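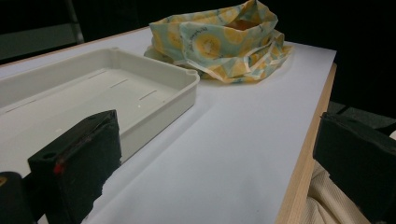
Learning a Tabletop Tidying Task from Hand-Held Gripper Demonstrations

Project report, Grusow Laboratory, Devton College
Submitted 16/03/2026

Abstract

This report describes a student project on teaching a robot arm to place soft items into a shallow tray. Demonstrations were collected with a hand-held gripper fitted with a camera, and no robot was used during collection. A control policy was trained on the recordings and tested on a fixed arm in the laboratory. The main question was whether the variety of the demonstrations mattered more than their number. Under the conditions tested, a varied set gave better results than a uniform set of the same size. Placement of the item was reliable once it had been grasped. Most failures occurred during the grasp itself.

1. Background

Rigid objects such as cups and boxes keep their shape when they are picked up. Cloth does not, and its outline changes each time it is put down. A policy trained on one arrangement of a cloth may therefore meet a quite different one at test time. Earlier student work in the Grusow Laboratory dealt only with rigid objects and relied on steering the arm by remote control, which was slow and tiring for the operator. The present project replaced remote control with a hand-held tool whose fingers match those of the arm.

2. Equipment

The hand-held gripper has two black fingers with a matte covering. Its camera looks forward over the fingers, so that both remain in view for most of a recording. The arm used for testing was a Frei bench model belonging to the department. It carried the same fingers and an identical camera, mounted at the same distance from the fingertips.

The work surface was a white table. The target was an off-white plastic tray with a raised rim and slots in its floor. Tray and table are close in colour, and this was a deliberate choice, as it prevented the policy from finding the tray by a strong colour difference alone. The items to be moved were printed cloths, among them one with yellow citrus shapes on a pale green ground.

3. Collection of demonstrations

In total, 2000 demonstrations were recorded. Each began with the cloth on the table outside the tray and finished when the cloth had been released inside it. The person demonstrating sat or stood at the side of the table and was asked to move at a steady pace, and to open the fingers fully before drawing back.

The recordings were divided equally into two sets. In the uniform set, the cloth was laid flat and the tray was kept in one marked position. In the varied set, the cloth was dropped from a low height so that it fell into folds, and the tray was turned and shifted between recordings. Lighting was the same for both. Clothing, hands and parts of the room were allowed to appear at the edges of the picture and were not masked.

Recordings in which the position of the gripper could not be recovered were discarded and repeated. This happened most often when the camera came very close to the table, where the plain white surface offered few features to follow. Printed markers were considered but would not have been present during testing.

4. Training

Two policies were trained, one on each set, with identical settings. Each takes the current camera picture and the opening of the fingers as input and gives a short series of movements as output. Training was carried out on the shared Wevier computing service, and each policy was trained 3 times from different starting values to check that the outcome was stable.

5. Results

The policy trained on the uniform set performed well when the cloth was flat and the tray was in its marked position. Its performance fell sharply when either condition was changed. A typical error was to release the cloth over the place where the tray had been during collection.

The policy trained on the varied set handled turned and shifted trays without a clear loss. When the cloth was heavily folded, it tended to close on the highest fold, as the people demonstrating had done. Failures arose mainly where that fold was thin and slipped from the fingers. A second attempt was made in many of these cases, although the demonstrations contained few deliberate retries.

The ranking of the two policies was the same across all training runs.

6. Limitations

All tests took place on one table and with one type of tray. The cloths were of similar size and weight. Shadows from the tray wall were always present and may have served as a cue to its position; this was not examined separately. The results should not be taken to apply to darker surfaces or to transparent containers.

7. Further work

A further round of collection is planned for June. It will include recordings that begin after a failed grasp, and a second table with a darker top. The laboratory also intends to compare the present finger covering with a softer one, using the same cloths and the same test procedure.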